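Household robot trials halted at Flanden after arm fails to stop

Trials of a household robot at the Garness laboratory in Flanden were stopped in June after the machine's arm kept moving when it received a stop command. No one was injured. The company said that the arm pressed against the edge of a practice washbasin before an operator cut the power by hand.

The robot, called Evley, is being developed to do small tasks in bedrooms and bathrooms for people who live alone and have limited strength in their hands. It drives on wheels and has two arms. Garness has tested it in Flanden since last winter, in furnished rooms where engineers can change the position of the furniture between the sessions.

According to a report which the company gave to its trial partners, the fault appeared shortly before noon, during a task in which the robot must pick up a toothpaste tube from beside a basin and put it down on the other side. The operator saw that the right arm was going too low and pressed the stop button on her tablet. The wheels locked as they should. The arm continued downward for 2 seconds and pushed against the rim of the basin until she reached the switch on the back of the robot and turned it off.

"The button did one half of its work," said Dymphna Carroll, who is responsible for safety at the laboratory. "For a person standing beside the robot, one half is not enough. We decided the same afternoon that no Evley unit would move again until we understood the reason."

The reason was found after four days. In the spring the engineers had installed new control software, made by the supplier Prajapati, and with it a new way of sending messages between the base and the arms. A stop command goes first to the base, which passes it on to the arms. When the base is busy sending camera pictures over the same connection, the command can wait in line behind them. In the older software the stop command had priority over everything else. This setting was lost when the new version was installed, and the check that should have discovered it was done only with the cameras switched off.

Ms. Carroll said that the mistake belonged to Garness and not to the supplier. The instructions from Prajapati tell the customer to set the priority again after each installation, and the laboratory's own checklist did not include this step.

The engineers then read through the records of earlier sessions to see if the same thing had happened before. Since the new software was installed, the robot had received 136 stop commands. Nearly all of them were routine, given at the end of a task when the arm was already still, and a delay would not have been noticed. In two cases the arm was moving and stopped later than it should, but the delay was less than half a second and the operators did not write it down.

Bevan McKinnon, the engineer who leads the repair work, said these two cases trouble him more than the one that stopped the trials. "The information was in our records for weeks," he said. "We looked at the records to see if the robot finished the task. We did not look at how fast it stopped."

The force on the basin was also higher than the limit which the company sets for itself. The arm should give way when it meets a resistance of 70 newtons. It did not give way, as the same busy connection delayed the signal from the force sensor in the wrist. The basin was not damaged. A finger of the gripper was bent and has been replaced.

Mr. McKinnon's group has made two changes. The stop command now has its own cable directly to each arm and does not depend on the software of the base. The force limit is now controlled inside the arm itself, so that the arm can react even if it receives no message at all. Until these changes have been approved, the robot works only at reduced speed and with a second person in the room, who holds a wired switch and has no other duty during the session.

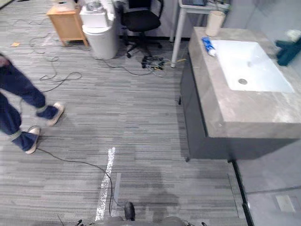 The repeated tests are expected to take several weeks. The engineers plan to give roughly 2,000 stop commands to the robot, with the cameras on, with the arms in different positions and with the battery at different levels. Each delay will be measured by a separate instrument that has no connection with the robot's own computer. If one command fails, the counting will begin again from zero.

The washbasin task will be part of these tests. Mr. McKinnon described it as one of the more difficult tasks in the program, although it looks simple. The tube is light and can roll, the rim of a basin is hard, and the arm has to come close to it from above. A small error in height is enough to bring the gripper into contact.

Garness had planned to place the first robots in private homes this autumn. The company has informed the families who agreed to take part that the date is postponed, and it has not given a new one. Ms. Carroll said that she spoke with most of them by telephone and that two families have decided to withdraw. One of them told her that they would perhaps apply again when the results are known.

The families who remain in the program will receive a copy of the full report. They will also be invited to Flanden to try the wired switch themselves, a wish that several of them expressed during the telephone calls. Some of the participants have weak hands, and Ms. Carroll wants to find out if the switch is too stiff for them. A larger model, which can be pressed with the palm or the elbow, has been ordered.

Prajapati has told its other customers about the priority setting, and the next version of its software will show a warning on the screen if the setting is missing. Garness said that it will install this version only after the present tests are completed.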